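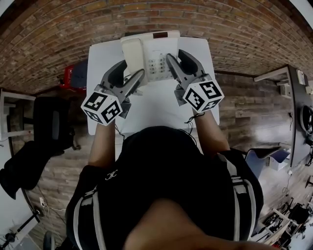
Session 5: Page titles, headings and the blog index

Okay, picking up where we stopped. You all have a child theme installed by now (if yours still throws an error on activation, look at the header comment in style.css, the Template line has to match the parent folder name exactly).

Headings first. Your single post page gets one h1, and it's the post title. The site name in the header should be a plain link there. I went through last year's December projects again and so many had the logo wrapped in an h1 on every page! On the blog index, post titles go down to h2, and widget titles in the sidebar can be h2 or h3 -- I like h3, Martti Pitkänen likes h2, you'll hear both from us.

Page titles next. Please don't type a title tag into header.php. Add theme support for title-tag in your setup function and let WordPress print it. For our practice site, Trudomard, keep each title under 62 characters. That's my house rule for this course, so don't go quoting it as a standard.

Excerpts! Set the length to 40 words with the excerpt_length filter. Check what happens with a post that has a handwritten excerpt, because the filter leaves those alone and your grid goes lumpy.

The import file has 1000 dummy posts in it, so pagination will get a proper workout. Use the_posts_pagination() and try the last page as well as the first.

To hand in: a zip of the child theme, plus a short note on which heading levels you picked and why. Send it to Khrystyna Horobets, not to me, I lose attachments.

Reading for next time: the template hierarchy page in the theme handbook, down to custom post types. We start on archive.php.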